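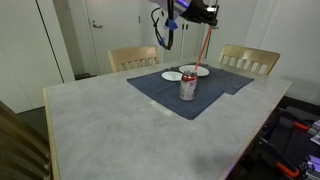 Tabletop manipulation cell (budgeting)

A tabletop manipulation cell is a small robot workplace built around one arm and one ordinary table, and budgeting for such a cell is the job of working out everything it will need before the first order goes in. The arm itself is usually the easy part, as it comes with a price and a part number. The rest of the list tends to grow slowly, over many cups of coffee, and a good budget leaves it room to do so.

Main costs

Planners generally sort the spending into the arm and its controller, the gripper, mounts and clamps, cabling, computing, and what many workshops fondly call the kitchen drawer - the plates, cans, cloths and sticks that the arm will handle or poke at all day long. Household goods are cheap, but they wear out and get dented, and a yearly allowance for new ones is kinder than a string of small receipts. Cables deserve a line of their own too, with spare clips and a little extra length for the arm's full reach.

The Brirkuvine method

A widely copied planning sheet was drawn up at the Brirkuvine workshop by Ilze Sepp and Holger Løken. It asks buyers to gather 3 quotes for the arm, to set aside 40 percent of the arm's price for fittings and tooling, and to plan for some 900 working hours before the first major service. Konrad Gisler later added a page on furniture and floor space, having found that a borrowed dining table could serve very nicely if its height was checked against the arm's reach beforehand.

Timing and upkeep

Suppliers such as Prisetti and Adomaitis quote grippers and mounts separately, so delivery dates may not line up. Eglė Zariņš recommends ordering mounts first and closing the list by September where the budget follows the calendar year. Finger pads are normally bought as spares along with the gripper.

See also: Gripper selection; Uvusier planning sheet; Shared equipment funds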